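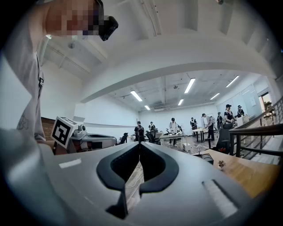

Weekend and Evening Baker's Assistant, Pudstead Village Bakery

Part-time, permanent, 13 hours a week to start

We are looking for a friendly, steady person to join us at the bakery in Pudstead, helping with the evening dough and the early part of the weekend bake. If you have been in the shop you will know us already, and if you haven't, come by and have a bun before you decide anything. It's a small place with a big oven and a bell on the door that sticks in damp weather.

The bakery was started by Fergal Corrigan in what used to be the feed store, and his son Kieran runs it now, although Fergal still comes in most mornings to shape the rye and tell us the oven is running hot. (Sometimes he's right.) We bake for the shop, for the farm stand at Ultside, and for two cafés over in Vornthorpe, who between them take most of our white sandwich loaves and nearly all of the seeded rolls. On a busy Saturday we'll send out 138 loaves before the shop even opens, and that doesn't include the sweet things.

Why we're hiring

Sunee Phuthong, who has been with us for years and who many of you know from the counter, is cutting back her evenings so she can finish her pastry course. She isn't leaving! She'll still be here during the day, she'll still be making the cardamom knots, and she will be the one teaching you most of what you need in your first few weeks. But it does leave a gap from four o'clock on, and Kieran has been filling it himself since August, and he would like to see his own kitchen table again.

What you'd be doing

Most of the job is getting things ready for the next day. You'll feed the starters, weigh out flour and salt, mix the overnight doughs and get them into their tubs and into the cooler. You'll scrub down the benches and the mixer, sweep, wash pans (a lot of pans), and write up the board so the morning crew knows what's where. Once you're comfortable we'll bring you in on the weekend bake as well, which means scaling and shaping, loading the oven, and packing the crates for the van.

There will be some time on the counter too, mainly Saturdays when the line gets long. Our customers are a chatty bunch and they like to know who made their bread, so it helps if you don't mind being asked.

Deliveries are handled by Declan Mac an tSaoi and you won't be expected to drive, though if you have a license and would like the odd Vornthorpe run when he's away, let us know and we'll add you to the insurance.

Hours and pay

Two evenings during the week, 4 p.m. to 7:30 p.m., and one weekend morning, 5 a.m. to 11 a.m. We settle the evenings with you and try hard to keep them the same from week to week. There are usually extra hours before the holidays for anyone who wants them, and if you'd rather not, that's fine too.

Pay is by the hour, paid every two weeks, and we'll tell you the rate when we call you, before you come all the way out to see us. There's a raise after your training period, which lasts three months. You get paid vacation, a shop discount for you and your household, and a loaf to take home at the end of every shift. Aprons are provided and we wash them. Shoes are up to you -- closed toes and a decent grip, please, as the floor by the sink gets slick.

Who we're hoping to hear from

You don't need to have worked in a bakery. Sunee came to us from a flower shop, and Declan used to fix boat engines. We'd like someone who shows up when they said they would, who can follow a recipe card and ask when something on it doesn't make sense, and who is kind to the people they work with at five in the morning.

You should be able to lift a full flour sack with a second person, and be on your feet for the length of a shift. If you have a flour or nut allergy this probably isn't the right kitchen for you, I'm sorry to say. You need to be 18 or over to use the mixer and the slicer. There is no bus early enough for the weekend mornings, so do think about how you'd get here. Parking is behind the building, and there's a covered spot for bicycles by the back door.

People coming back to work after a long time away are very welcome, and so are people who have retired from something else and miss the company. We've had both and they were wonderful.

How to apply

Write us a letter or an email, a page at most, telling us a bit about yourself and which evenings suit you. A résumé is nice but we won't hold it against you if you don't have one. Please give us the name of one person who knows how you work. It could be a boss, a teacher, or somebody you helped out with something.

Send it to Bríd Gallagher at the bakery, or hand it in at the counter in an envelope with her name on it. Bríd does our books and our hiring and she reads every one. If you'd like to talk first, call the shop after two in the afternoon, when the lunch crowd has gone and one of us can sit down with the phone.

Applications are open until the end of November 2025. We'll invite a few people in for a paid trial evening, so you can see the work and we can see how we all get along. You'll mix a dough with Sunee, have a cup of tea with Kieran, and go home with whatever is left on the shelf. Everyone who writes to us will get an answer, though it may take Bríd a week or so if the replies come in all at once.

A note for anyone who applied to us last time: please do try again. We had only the one opening then and it was a hard choice, and we kept your letters.

Pudstead Village Bakery, the old feed store, Fitzgerald Lane, Pudstead. Closed Mondays.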